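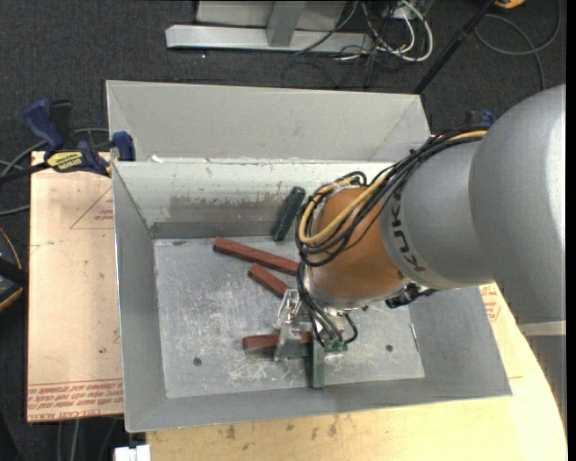

Trucos de taller para la recogida de piezas en caja: el lado del software

Recopilado por Agnes Sjöberg, taller de Lukumay. Última revisión: mayo.

Estos apuntes salieron de una libreta que teníamos junto al ordenador de la célula. Sirven para quien ya tiene un brazo en marcha, un sensor de profundidad y una pinza de dedos, y se pelea con piezas que caen de cualquier manera dentro de una caja metálica. De la parte eléctrica y de la seguridad no se trata; para eso está el manual de cada fabricante y la persona responsable del taller.

Antes de encender

Sujete la caja. Una caja que se mueve 3 mm no parece gran cosa hasta que el planificador cree que la pared está donde ya no está. Con sargentos en las esquinas basta, siempre que se apunten en el modelo de colisión. El cuerpo del sargento y, sobre todo, el mango sobresalen más que el borde. Nosotros los modelamos como dos cajas simples, una para la mordaza y otra para la barra.

Marque en la mesa la posición de la caja con un rotulador fino. Si hay que quitarla para limpiar, vuelve a su sitio y se ahorra media mañana de calibración.

Compruebe que el archivo de la célula cargado es el de hoy. Adhiambo Mugo puso el nombre de la caja y las iniciales de quien midió en la primera línea del archivo, y el programa las muestra al arrancar. Es una tontería de dos líneas de código y ha evitado varios golpes.

Calibración entre cámara y brazo

Tome las poses de calibración dentro del volumen donde va a trabajar. Calibrar a la altura de los ojos y coger piezas en el fondo de la caja da errores que luego se achacan a la pinza.

Con 13 poses bien repartidas tenemos suficiente. Reparta sobre todo la orientación: si la muñeca apunta siempre hacia abajo, el resultado sale muy bonito en pantalla y falla en cuanto se inclina.

Guarde las imágenes de calibración junto con las lecturas de las articulaciones. Cuando cambie la versión del calibrador podrá repetir el cálculo sin mover el brazo.

Para una verificación rápida, lleve la punta de un dedo a una marca del fondo de la caja a velocidad reducida y mire cuánto se separa. Use siempre la misma marca. En una de nuestras cajas nos vale un agujero del fondo.

Percepción: el metal y sus manías

El fondo rayado de una caja usada devuelve puntos falsos. Los arañazos finos brillan según el ángulo y en la nube aparecen crestas que no existen. Lo que nos funciona:

Grabar la caja vacía una vez y restar ese fondo. Hay que repetir la grabación cuando se cambia de caja o cuando se mueven las luces.

Combinar dos exposiciones, una corta para el metal y otra larga para las piezas oscuras. En Zunderus está en la pestaña de captura; en otros programas hay que hacerlo a mano.

Descartar los grupos de menos de 400 puntos. El valor depende de la resolución y de la distancia. Empiece bajo y súbalo hasta que dejen de salir piezas fantasma.

Las piezas apoyadas contra la pared merecen una regla aparte. El segmentador tiende a pegarlas a la pared y a dar un volumen raro, mitad bloque y mitad chapa. Recortamos la nube con los planos interiores de la caja, metidos unos milímetros hacia dentro, y después ajustamos el modelo de la pieza. Si la caja tiene las paredes inclinadas, mida la inclinación de cada una. Un prisma recto no vale.

No confíe en el color para separar las piezas. Ayuda a ordenar candidatos, pero las sombras del propio brazo lo cambian todo. Jhun Tagle perdió dos días ajustando umbrales de tono y al final dejó el color solo para decidir en qué bandeja se suelta cada bloque.

Retire el brazo antes de capturar. Si la captura tiene que hacerse con el brazo encima, enmascárelo con su propio modelo y añada un margen generoso para los cables.

Los cables existen

El modelo que trae el fabricante viene limpio, sin mazo de cables ni mangueras. En la muñeca real hay un bucle que sube, baja y se abre hacia fuera según el giro. Para el planificador ese bucle no ocupa sitio, y para la pared de la caja sí.

Ponga cápsulas alrededor de la muñeca. Dos o tres gruesas dan mejor resultado que una malla detallada, y el cálculo va más ligero. Para saber el grosor, gire la última articulación de un extremo a otro del rango permitido, muy despacio, y anote dónde llega el cable en cada lado.

Recorte por software el giro de la última articulación. Casi todos los bloques rectangulares se pueden coger igual con la pinza girada media vuelta, de modo que hay margen de sobra. En Grerneter se hace con una lista de agarres equivalentes; el planificador elige el que deja la muñeca más cerca del centro de su recorrido.

Los conectores que asoman por un lado del útil también van al modelo. El nuestro rozaba la pared solo en las esquinas de la derecha, y tardamos en verlo por buscar el fallo en la trayectoria.

Elegir qué pieza se coge

La primera idea de todo el mundo es coger la más alta. Funciona con la caja llena. Cuando quedan pocas, la más alta suele ser la que está de pie contra la pared, que es la peor.

Nuestra puntuación actual, de más peso a menos:

Hueco libre a los dos lados para que entren los dedos.

Distancia a la pared más cercana, medida desde el exterior del dedo abierto.

Inclinación de la pieza.

Altura.

Confianza del detector. Va la última a propósito: el detector está muy seguro de cosas que luego no hay manera de agarrar.

Si dos bloques se cruzan, compruebe que el dedo que baja no pisa al vecino. Basta con barrer el volumen del dedo desde la altura de entrada hasta el punto de agarre y ver si toca algún punto de la nube que no sea de la pieza elegida.

Para los bloques apoyados en la pared tenemos un movimiento de empuje: el dedo entra cerrado por el lado de la pared, arrastra la parte alta hacia el centro y sale. Después se vuelve a capturar siempre, aunque el bloque haya quedado a la vista. Cuando el empuje falla dos veces seguidas, el programa para y avisa.

Trayectorias dentro de la caja

Entre y salga en línea recta. El planificador libre se usa de la caja hacia fuera; del borde hacia dentro solo hay un tramo lineal con velocidad propia. Con eso las trayectorias se parecen unas a otras y se ve enseguida cuando una es rara.

Fije la altura de entrada por encima del borde más alto, sargentos incluidos.

Si hay dos cajas juntas, trate la pared compartida como un obstáculo más grueso de lo que es. Ahí se juntan el error de posición de las dos.

Limite la velocidad al 10 % la primera vez que se prueba una caja nueva, una pieza nueva o una versión nueva del programa. Victor Kioko lo dejó fijado en el arranque: tras cualquier cambio en el archivo de la célula, el brazo sale lento hasta que alguien lo confirma en pantalla.

Ponga un umbral de fuerza en la bajada, si el brazo lo permite. Que el programa distinga entre tocar pieza y tocar fondo, aunque sea solo por la altura a la que salta. Los dos casos se resuelven de forma distinta: el primero pide otro agarre y el segundo suele indicar que la calibración se ha ido.

Registro de intentos

Guarde cada intento con su nube, el agarre elegido, los descartados y el motivo del descarte. Lo último es lo que más se consulta. Usamos Wosto para verlos en una línea de tiempo, pero una carpeta por intento y un archivo de texto también sirven.

Apunte los fallos con palabras fijas. "Resbala", "choca", "vacío" y "doble" cubren casi todo. Con texto libre no hay forma de buscar después.

Cuando alguien cambie un parámetro, que escriba el valor anterior. Faith Muli tiene un archivo aparte con los cambios que no mejoraron nada — es el que leemos antes de probar una idea nueva.

Pequeñas cosas

Si el cierre de la pinza da "agarrado" con los dedos vacíos, mire el ancho final además de la señal del sensor.

Una tapa de cartón sobre la caja durante la limpieza evita virutas y restos en el fondo, que luego el detector intenta recoger.

Reinicie la captura después de cambiar una lámpara. El fondo restado ya no vale.

Separe en el código lo que es de la pieza, lo que es de la caja y lo que es de la pinza. Tres archivos. Cambiar de bloque no debería obligar a tocar las paredes.

El simulador sirve para comprobar alcances y colisiones. Para decidir si una pieza resbala, pruebe en la mesa.

Los archivos de ejemplo de las cápsulas de muñeca están en la carpeta compartida de Lukumay. Las correcciones a esta página se mandan a Agnes.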